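**Enow, "Brullavetti": remaster or original pressing?**

**matix_archive** wrote on 01/11/2019:

Members are invited to comment on the reissue of Enow's second album, released by Matix in December. The label states that all 12 tracks were transferred from the first tapes. In my view the new version is too loud, and the quiet opening of "Ramasamy" has lost most of its effect. I would welcome other opinions before the listening group settles on a version.

**lowtide70** wrote:

I must respectfully disagree. The original pressing had weak bass and considerable surface noise on side two. I have owned it for 20 years and do not miss it. The reissue allows the listener to hear the second guitar in full.

**matix_archive** wrote:

The second guitar was mixed low by the band's own choice. Raising it changes the record.

**sidetwo_only** wrote:

May I ask which edition is under discussion? The download and the vinyl do not sound alike. My vinyl copy cost 30 dollars and is noticeably softer than the download.

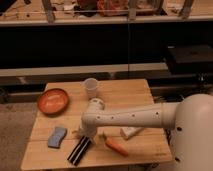
I would also note that track 3 fades out earlier on the download, which the sleeve notes do not mention.

**lowtide70** wrote:

Thank you. I was referring to the vinyl. I had not compared the fade and will do so.

**matix_archive** wrote:

My remarks concerned the download only. I maintain my objection to the guitar level, but I withdraw the comment on loudness until I have heard the vinyl. Members who own both are asked to post their findings in this thread.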